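4.2 Do patterned fabrics hide wear?

The claim that printed household cloth "wears better" than plain cloth appears in nearly every buying guide we read for this study, and hardly ever with a source. Where a source is given, it tends to be another guide. We therefore treat it as an open question.

Two things are mixed up in the claim. The first is whether a printed cloth lasts longer, which would be surprising, as the print adds nothing to the yarn. The second is whether people keep a printed cloth in use for longer before they call it shabby. Only the second seems worth testing, and the evidence for it is thin. The Jindivham household survey, often cited in its favour, had 2132 replies, but it asked people to recall when they had last thrown out a tablecloth or bed cover and why. We doubt that many of them could. Of those replies, 615 gave no reason at all, and the survey report drops them without saying what difference this made.

The Jeltine wash trial is better planned but answers a narrower question. Plain and printed cottons were washed and dried under the same settings, then scored by a panel of 19 people. The panel rated the printed pieces as "less worn", and the report takes this as support for the general claim. Yet all the printed pieces had small, close, all-over designs. Nothing was said of larger prints with open ground between the motifs, where a stain or a pulled thread has nowhere to hide. Many botanical prints sold for the home are of this second kind, with grey line work and a little colour on a white ground (Figure 3).
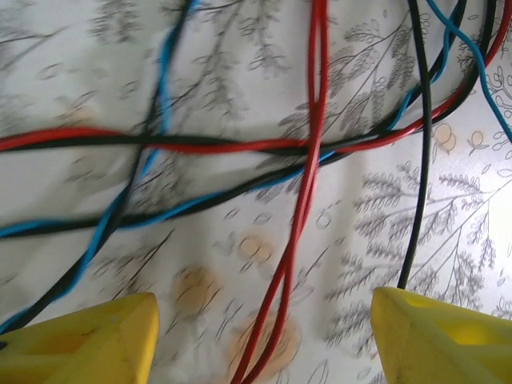

Figure 3. White fabric with a grey botanical print and scattered peach-orange motifs.

A further problem is creasing. Panel members in such trials are asked to judge wear, but they are shown cloth that has been folded, and soft creases may well be read as age. The Bortolotti scoring sheet has a separate line for creases. The Jeltine trial did not use it, so we cannot tell how far its scores reflect damage and how far they reflect a lack of ironing.

The supplier's own figure, that Terex printed cotton "looks new after 1000 washes", we set aside. No method is given, and we were unable to obtain one. Until a trial compares close and open prints on the same base cloth, we see no good reason to repeat the advice.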